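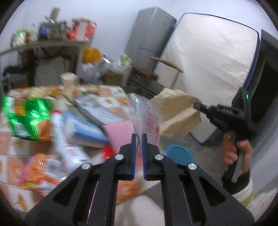

Assunta Serraさんからは、食品とそれ以外をまず別の山にして、袋物は最後に回したほうが早いのでは、という返信をもらいました。箱から先に片づければ、袋は隙間に入れられるとのことです。

以下、元のメールを引用してから、私の返事を書きます。

> 件名:[Ketau-ml 132] 共用部屋のテーブルの片づけについて
>
> Ketauの皆さん
>
> 共用部屋のテーブルに、お菓子の袋、箱、ボトル、スポンジなどが一緒に積まれたままになっています。7月の入れ替えまでに一度全部仕分けしたいと思います。
>
> 考えている手順は次のとおりです。
>
> 1. つぶれた箱と空の包装を先に抜く
> 2. 食品は期限を見て、棚に戻すものと早めに食べるものに分ける
> 3. 洗剤や掃除用品は食品と同じ段に置かない
> 4. 床に置いてあるボトル類は、段ボール箱にまとめる
>
> 壁の棚は1段しか使えないので、背の高い容器をどこに置くかが決まっていません。意見があればください。
>
> また、Govindasamyの店で仕切り付きのケースが1000円で出ていました。3個あれば足りると思いますが、買う前に確認させてください。

返信が遅くなりました。

手順の1と2は、Serraさんの案に合わせて入れ替えてもよいと思います。先に食品とそれ以外を分けておけば、空の包装はその途中で抜けます。期限を見る作業は座ってできるので、山を分けた後で構いません。

透明な袋に入ったものは、棚に直接置くと滑って落ちます。前回はBrustgateの空き箱に立てて入れ、口を上に向けておきました。中身が見えるので、箱に名前を書かなくても困りませんでした。ただし詰めすぎると下のものがつぶれるので、一列だけにしてください。

背の高い容器は、棚の中央に置くのがよいと思います。端に置くと、隣のものを取るときに倒れます。ボトルは栓を確認したうえで立ててください。横にしたまま山の下に入ると、漏れたときに周りの箱まで捨てることになります。

ケースについては、3個買うことに賛成です。ただ、棚の奥行きを測ってからにしてください。以前Kirexのケースを買ったときは、奥行きが合わずに前へはみ出し、結局床に置いて使うことになりました。仕切りは外せるものを希望します。スポンジの予備は形が崩れても使えるので、ケースに入れず、袋のままで十分です。

床のボトルを段ボール箱にまとめる件は、箱の底が弱いと持ち上げたときに抜けます。底にテープを二重に貼るか、重いものを二箱に分けてください。冷蔵庫の前には置かないようにお願いします。扉が開けにくくなります。

期限の近い食品は、テーブルの手前側に集めます。18時以降に部屋を使う人は、そこから自由に持って帰ってください。未開封のものだけにします。開けてあるものは、当日の作業の中で処分します。

大きな包装シートは、まだ使うかもしれないという人がいたので、たたんで残しておきます。必要な人は7月の入れ替えまでに引き取ってください。引き取りがなければ、紙とプラスチックに分けて出します。

棚の寸法が分かった人は、このスレッドに返信してください。幅と奥行きに加えて、上の余裕も分かると助かります。ケースの購入はその返信を見てから決めます。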